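Un Dell viejo abierto en canal (y qué gusto da)

5 de octubre de 2024

Los sábados por la mañana hay quien va al mercado. Yo esta vez me he dedicado a hurgar en las tripas de una torre Dell, ¡y lo he disfrutado como una cría! Venía en el lote que Noeline Baxter nos pasó en junio, con su pegatina de inventario de Maihi, la 1524, y llevaba desde entonces esperando turno debajo de una estantería.

Lo primero, siempre, tumbarla y quitarle la tapa lateral. Me encantan estas cajas de oficina porque todo está pensado para que lo toque alguien con prisa: los pestillos azules de las bahías te dicen dónde apretar sin tener que buscar el manual.
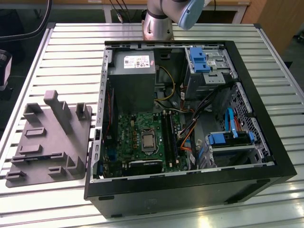 Mi orden de trabajo no ha cambiado en años. Desenchufar, mantener pulsado el botón de encendido unos segundos, tocar el chasis y después mirar los cables con calma antes de mover ninguno. Warrick Faulkner me pegó la manía de apartar primero los mazos de la fuente, que tienen la costumbre de cruzarse justo por donde quieres meter la mano. En estas torres el cable SATA azul ayuda mucho, se distingue enseguida entre tanto negro y naranja.

Y luego viene mi parte favorita, la memoria. Abrir las pestañas, buscar la muesca, presentar el módulo bien recto y apretar por los dos extremos hasta oír el clic – ese clic no me cansa nunca. Si no entra, se saca y se mira la muesca otra vez. Nada de fuerza bruta. 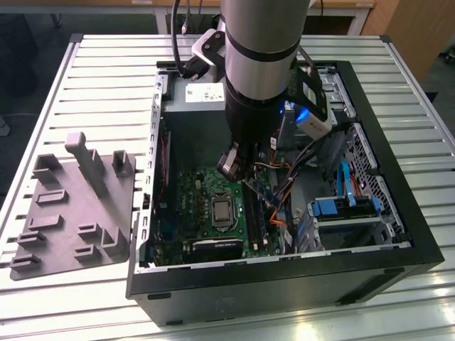 Sobre la placa verde, a un paso de las ranuras de memoria.

Con las tarjetas de expansión soy más pesada todavía. Las ranuras van pegadas al borde de la placa y conviene comprobar que la chapa trasera encaja en su hueco antes de apretar. Tamsin Tamihana prefiere montar la gráfica antes que la RAM; yo lo hago al revés y lo hemos discutido ya demasiadas veces (gano yo, claro).
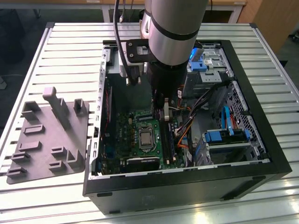 RAM, gráfica y la bahía del disco con su soporte azul.

Para la semana que viene me queda el disco y decidir qué sistema le pongo. Saskia Rewi vota por algo ligero y creo que le voy a hacer caso. Si alguien tiene pestillos azules de repuesto para estas bahías, que me escriba, ¡me vendrían de maravilla!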